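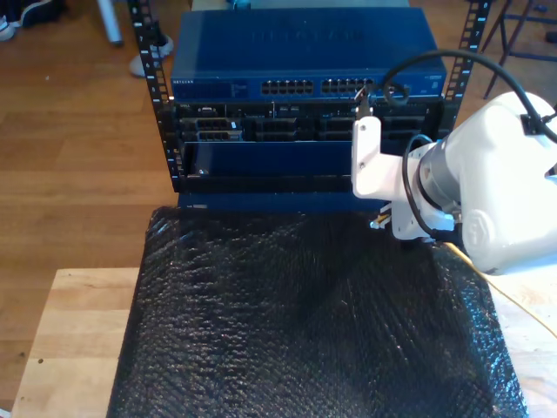 Page last updated: 1 Dec 2024

FOR IMMEDIATE RELEASE

Clallgate opens its doors to short films told in the languages people speak at home

I've been wanting to write this one for months, so forgive me if I run on a bit. Clallgate, the small film festival I started in a borrowed church hall, is taking submissions for its next edition, and for the first time the whole program is given over to films made in the language the filmmaker grew up speaking. No English version needed, no English voiceover, just subtitles so the rest of us can follow along!

We ran a quiet trial of this last season with a single evening of shorts. I expected a half-full room and a lot of polite clapping. What I got was people standing in the aisle and a very long argument in the lobby over whether a joke about a goat could be translated at all (I still say it can). After that I couldn't go back to the old format.

The call is open now and closes at the end of March. Films can run up to 15 minutes. Drama, comedy, animation, documentary, somebody's grandmother telling a ghost story at the stove – send it. We had 1,269 entries last time across every category, and I would love to see that number beaten, although my eyes may not agree with me.

From the entries we'll choose nine films for the main program. They'll screen over four nights at the Grindau, the old single-screen theater on the river side of town, which has just had its seats redone and smells wonderfully of new fabric. Each filmmaker gets a screening fee and a travel allowance, and each film gets a proper conversation afterward, with an interpreter on stage if the filmmaker wants one.

I'm also very happy to say that Trandance is coming on board to handle subtitles. If your film is picked and your subtitles need work, they'll sit down with you and go through them line by line. They did this for us on the trial evening and it changed how the films landed. A proverb that had been sitting there flat as a pancake got a real laugh once the wording was right.

The opening night film is already settled, and it's one I've watched far too many times. Suwannarat is a family story set over one long wedding day, told almost entirely by the people washing the dishes. You hear the party through the wall and you never once see the bride. The dialogue moves between two languages, sometimes inside the same sentence, and the film trusts you to keep up. I cried, then I made everyone I know watch it, and most of them cried too.

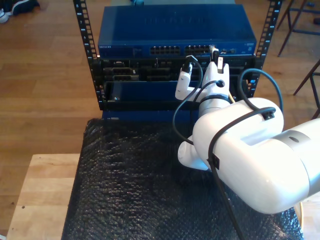 Can I enter a film that has already been shown somewhere else?

Any film finished in the past two years is welcome, even if it has played at other festivals or been posted online. Just list the earlier screenings on the entry form.

Entry is free for students and for anyone sending in a first film. Everyone else pays a small fee, and if the fee is a problem, write to me and we'll sort it out. The form, the full rules and a sample subtitle file are on the Clallgate website under "Submit." Press passes for the four nights can be requested through the same page, and I'm glad to do interviews by phone or in person – mornings are best.

Press contact: the Festival Director, Clallgate, through the press form on our website.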